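Progress report to the Enus small grants programme
Shared kitchen and drinks store, Rernton
Report dated 10 December 2022

1. Work in the period

The refrigerator purchased under budget line 3 has been in use since July. It stands in the ground-floor kitchen and replaces the two units written off in the original application. The freezer section is a pull-out drawer at the base. Stock is delivered by Pastden and entered in the store record on arrival. Items received to date total 2,541, of which 1,792 have been issued.

2. Stock handling

Cans and packets are checked singly when the refrigerator is loaded. Dented cans are recorded as damaged and kept out of the issue count. Packets with a barcode are entered by code; all other items are entered by hand under a description. 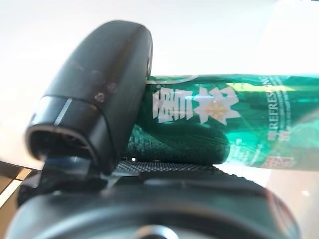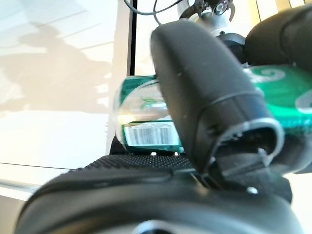
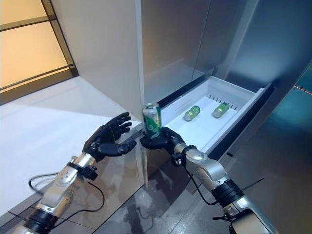
Green can with dented side; green packet with barcode label; green can at the refrigerator, freezer drawer open.

Damaged items stand at 39 for the period. Most came from the lower layers of mixed deliveries. Pastden has agreed to credit these against the next invoice and to pack cans separately from boxed goods. The remaining balance agrees with the shelf check.

3. Variance from plan

The drawer opens further into the room than the supplier's drawing showed. The work table was moved back to keep the walkway clear, at no cost to the grant. The second shelf unit, ordered from Ó Dubhghaill, is outstanding. The order has been confirmed twice without a delivery date.

4. Expenditure

Underspend on line 3 is £129. We request permission to carry this to line 5 (shelf labels and storage trays). No other transfers are sought.

5. Next period

Fit the shelf unit when received. Move the store record from paper to the shared spreadsheet. Repeat the shelf check before the final claim is submitted.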